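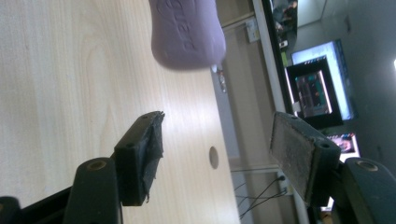
Catalogue page 7

Alau Lavender Bar
Stocked by Irnmont, bath and laundry room supplies

The Alau bar is a purple soap with rounded ends and raised lettering on its broad face. The shape has no sharp corners, so it sits comfortably in the palm and turns easily under the tap. Clolell mills it for us in small runs and we restock every October.

Scent is a mild lavender. If you prefer no fragrance, ask for the plain bar, which is the same size and costs the same.

Bars are sold singly or in packs of 2. Accommodation buyers can order by the carton of 200. Mixed cartons are fine, but please list the colours you want in the order notes.

Storage and use
Keep spare bars in a dry cupboard, out of direct sun, as the colour will fade on a windowsill. Once a bar is in use, stand it on a draining dish and let it dry between washes. The lettering wears down with use.

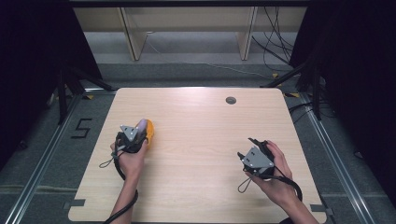 A light wood-grain top with rounded corners suits the bars well on a shop counter or at a market stall. Put a tray underneath if you're handling unwrapped stock, and wipe up soap crumbs with a dry cloth before using a damp one.

Zariņš draining dishes fit this bar and are listed on the next page. We have sold over 1,000 of them with the Alau range.

Trade enquiries and samples: Fouad Farouk, Irnmont order desk. Prices current at April 21, 2024.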